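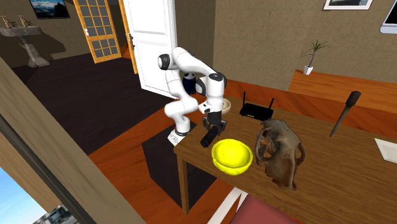 Fewer examples, and messier ones

Opinion, 27th February

In November our group at Trernier finished gathering 2000 simulated pick-ups for an arm that is supposed to learn how to lift things off a table. We were pleased with the number. I now think we would have done better with 300, chosen with more care.

Most of those 2000 were the same example with the numbers nudged. One object on a clean table, the arm straight above it, a grasp, a lift. The model we trained on them, which we called Kullon, was very good at that. Add a bowl and a bottle and it went for the wrong place, or stopped.

So we started dressing the table. A skull next to a yellow bowl, a router behind it, a dark tool off to one side. Some people in the field find this silly and say no kitchen or workshop looks like that. I agree that none does. But a learning system picks up whatever stays the same across its examples, and if the table is always tidy it will learn that tables are tidy. Odd company for the target is a cheap way of stopping that.

We use cookies to remember your settings. Accept | Manage preferences

The second thing I would argue for is the close view. Many teams save the wide camera and drop the one near the gripper to keep storage down. From across the room, a black gripper over a black cylinder tells you very little about the grasp. 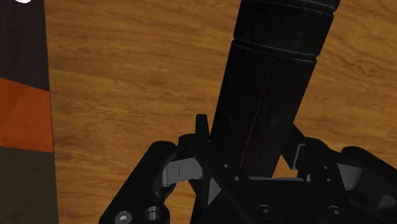
The Eline set, which we put together after Kullon, keeps 2 views of every attempt, and it takes up more room on the disk. I would still pay for that before I paid for another thousand easy lifts.

There is a fair case against all this. Hand-built layouts are slow, and one person can set up perhaps a morning's worth before they start repeating themselves. The Babalola project gets past that by scattering objects at random, and I have no quarrel with it, as long as someone looks at what comes out. We looked at ours and threw away 16 layouts where the target could not be reached at all.

What bothers me is that the size of a set is still the first thing anyone asks about. I would like to be asked what was on the table.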